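Sat 13 June
By Killian Besson

Fotis Zervas has a habit of drawing trees on whatever is nearest. When we sit down he is already halfway through one on the back of a delivery note, with a box at the top reading "install memory" and branches running down the page. He writes the task planner at Trorkivia, where two arms share one table and one piece of software decides who does what.

"People ask me about grippers all day," he says, grinning. "I love grippers! But the part that keeps me up at night is the order of things. You want to put a module in a slot. Fine. Is the latch open? Is a cable hanging over it? Is the other arm already in there? Each of those is a small question, and the planner has to ask all of them again every time something moves."

The planner is called Poda, and Zervas started it in February after a long stretch of trying to do the same job with fixed scripts. The last of those scripts had 60 steps. If step nine went wrong, the other 51 carried on anyway.

"We would watch it happily place a part into thin air," he says. "Very smooth motion, beautiful, completely pointless."
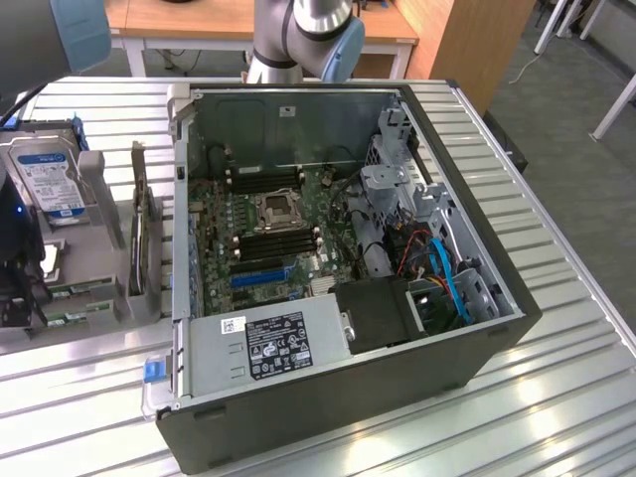 Poda works from conditions instead of a list. Every action states what must be true before it starts and what should be true once it ends, and perception has to confirm both. Zervas is keen on this point and keeps coming back to it. Take the memory slots, he says: four on one side of the CPU socket and four on the other, all black, all with the same little white latch tabs. To a matching routine they look like eight copies of one answer. So the planner never asks for "a slot". It asks for a slot by its place relative to the socket, and if the socket can't be found it stops and looks again from another angle.

Cables are harder. Rafail Spanos, who looks after perception, joins us for this part and pulls up a chair without being asked. His first version tried to model each wire as a curve, and a replan could take 40 seconds. Now a cable is simply a region the arm should stay out of, redrawn after each motion.

"It's cruder and I like it a lot more," Spanos says. "The arm doesn't need to know where a wire goes. It needs to know where not to put its fingers."

The tooling has grown up alongside. Zervas shows me the replay viewer, which lets him drag back through a run and see which condition was false at any moment – he clearly enjoys this more than anything else he has built. A test suite of 200 recorded runs goes through every night, and on the morning I visit, 27 are red.

"That's from my change," says Spanos.

"It is from his change," says Zervas, delighted, and opens the first one.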